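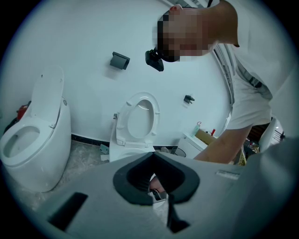
先说正题：这次会我们就吵一件事，家里和车间那些杂活，机器现在到底能不能接。会是2026年3月5日下午开的，地点在Trallomley二楼小会议室，我做记录，写得啰嗦，大家多包涵（上次有人嫌我写得太干，那这次我就放开写了）。Negin Mazandarani主持，Glória Garcia从Bunholm那边连线，信号断了两次，断掉的部分我是会后找她补的。Negin开场就说，别拿擦得锃亮的样板间来谈卫生间，要谈就谈灰扑扑的水泥地，地上散着碎料，两个马桶靠墙立着，一个盖子竖起来座圈放着，另一个座圈和盖子都竖着。人走进去瞄一眼就知道先动哪个、脚往哪儿放，机器光是弄明白“这个盖子现在是什么状态”就得想半天。我挺同意的，我自己家那个盖子就老是让人猜！

上次纪要通过，没人提意见。Glória说她那段发言我把“夹不稳”写成了“夹不准”，意思差不少，已改。

第一项，Teixeira试用情况。

Glória汇报。到目前为止一共记了283次操作，都是短活：开盖、合盖、拿喷壶、放喷壶、抹台面、叠布。她的说法是，硬的东西越来越让人放心，软的东西还是看运气。喷壶拿起来没问题，扣扳机就难说了，有时候扣到底，有时候只扣一半，喷头朝哪边也得有人盯着。我插嘴问，那抹台面呢？她说平的地方抹得比我好（谢谢啊），一到边角和管子后面就绕过去了，绕得还特别自信。

Negin追问，这283次里有多少是人中途伸手帮了忙的。Glória说表格里有这一栏，可是前面一段时间大家填法不一样，有人把“扶了一下”也算帮忙，有人不算。这个讨论了好久，我个人觉得扶一下当然算，家里又不会专门站个人在那儿扶。最后定了：手碰到东西就算，嘴上提醒不算。旧记录由Glória重新过一遍，4月的会上给结果。

第二项，车间那头。

Skornton的人没来，发了一页纸，我念的。他们想先从料箱补货和工位擦拭做起，觉得车间比家里好办，东西有固定位置。Negin不太买账，她说固定位置是图纸上的，真到交班的时候你去看看，抹布搭在哪儿的都有。我在旁边笑，因为我们自己工位上也是。大家同意先只做工位擦拭，补货往后放，等料箱统一了再谈。Negin回信给Skornton，信里把“擦干净”说清楚，到底是看着干净，还是手摸上去没有灰，这两个标准差得远呢。

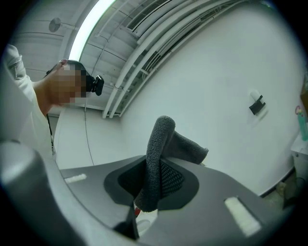
会上Glória问得很直接：叠毛巾这种活，现在能放手让机器自己干吗？
Negin答：摆好了的、单独一条的，可以让它试，旁边留人；从一堆里挑出来再叠，今年先别指望。

接着就聊到了为什么布这么难。Glória讲，杯子你从哪边拿都还是杯子，布一提起来形状就变了，再放下去又是另一个样。机器找到角了，角又滑到底下去了。她试过先抖一下再叠，效果好一些，就是慢，慢到她站旁边想抢过来自己叠（我完全理解）。有人提议干脆换成厚一点的布，Negin不同意，说人家家里用什么布我们管不着，试的时候厚的薄的都得有。这条记下来了，厚薄分开记，别混成一个成功率。

第三项，预算。

Negin手里还剩3000欧，原来打算全买夹爪的替换垫。Glória想分一点出来买日用品，布、喷壶、收纳盒之类，她说现在用的那几样大家都摸熟了，成绩好看也说明不了什么。我支持她，话说得可能有点急，反正意思是换个没见过的瓶子就不会了，那拿到别人家肯定也不会。结果是垫子照买，日用品也买，怎么分由她们俩会后商量，定了发邮件给我。

第四项，要不要对外讲。

有单位请我们去讲“家务机器人什么时候进门”。Negin的意思是可以讲，但不许报年份。Glória觉得观众就想听年份，不报人家会失望。我提议讲一讲哪些活已经像样、哪些还差得远，再把失败的片段也放出来，大家觉得行。讲稿我先起个头，控制在19页以内，失败的片段留7段，选哪几段由Glória挑。她说难就难在只能挑七段，哈哈。

待办：
Glória：旧记录按新标准重看；挑失败片段；列日用品清单。
Negin：回复Skornton；下单替换垫。
我：讲稿初稿；把表格里“帮忙”那一栏的说明改掉，改完发给所有人。

下次会放在4月，具体日子等Glória那边排好再通知，还是二楼小会议室，连线的同事提前试一下声音。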